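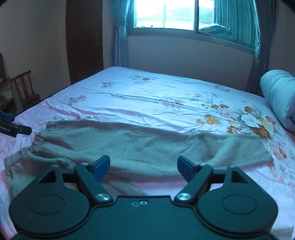

Vol. 7, No. 3, p. 76

Figure 2. A gray-green garment with a gathered elastic cuff, lying spread on a bed.

3. Results

3.1 Where the clean clothes wait

In the households that we visited in Wenorgate, washing and drying were described in similar words by almost all participants. The differences began after the clothes were dry. We asked each participant to tell us where the clean items go before they are folded, and how long they normally stay there. The most common answer was the bed (Figure 2). A smaller group named the sofa, and a few named the top of a chest of drawers or the back of a chair.

The participants who used the bed gave mainly practical explanations. The bed is the largest flat surface in the home, it is at a comfortable height for some people, and it stands near the closet. Several participants also told us that the bed works as a kind of deadline. One woman from the Trellow district explained it in this way: "If I put the clothes on the bed, I must finish before I sleep. If I put them on the sofa, they can stay until Saturday." We found the same idea, with different words, in the interviews with shift workers, although for them the deadline came in the morning.

The deadline did not always hold. In the diaries, participants often wrote that the clothes were moved from the bed to a chair at night and returned to the bed the next day. Zoëga has proposed to call this movement "carrying over", and we keep his term in the present paper. Carrying over was more frequent in homes where one person did all of the folding. It was less frequent where two adults shared it, even when the amount of laundry was larger.

3.2 Which items are folded first

The order of folding was more regular than we expected. Towels and bed sheets were usually taken first, as they are large and make the pile look smaller very quickly. Shirts came next. Soft clothes for the home, such as sweatpants and sweatshirts, were often left near the end, together with socks. Participants considered that these clothes do not suffer from wrinkles, and some of them said that they fold them only when there is time.

Elastic cuffs and waistbands were mentioned as a difficulty by participants of all ages. The gathered part pulls the cloth together, so the leg or the sleeve does not keep a straight edge. Three solutions were reported in the diaries. Some participants fold the cuff inside before they fold the rest. Others roll the complete garment from the waist. The third solution is to fold it quickly and to place something heavier on top of it in the drawer. The last one was popular among the younger participants, who did not see a reason to improve it.

3.3 Learning to fold

Of the 77 participants who completed the diary, 76 could name the person who had taught them to fold. This was a mother or a grandmother in most of the cases, but older sisters, an army sergeant and a hotel supervisor were also named. The one remaining participant wrote that he had learned alone, after he moved to a shared apartment in Palter.

The method learned in childhood was kept for shirts and towels by most people. For soft clothes the situation was different. Many older participants had not owned such clothes when they were children, and therefore they had no inherited method. They adapted the method for trousers, and they were often not satisfied with the result. During the interviews, which were carried out by Sorrentino in the participants' homes, some of them wanted to show how they do it and asked if there was a correct way. The interviewer was instructed not to give advice during the conversation.

3.4 Disagreement inside the household

Disagreement about folding was reported less often than disagreement about washing temperature, but it was described with more emotion. The typical complaint was that another person refolded the items which the participant had already folded. A man from Pettigrew said that he stopped folding for this reason, and that his wife now complains that he does not help. In the shared apartments this kind of conflict was rare, because each person took care of his or her own clothes. There the conflict was about the drying rack, and it is treated in Section 4.

We did not find a clear relation between the size of the home and carrying over. It is possible that our diary form, which asked only for the room and not for the free surface, was too simple for this purpose. The form was changed in November, before the second round of visits, and the new version asks the participants to mark every surface on which clean clothes were placed during the week.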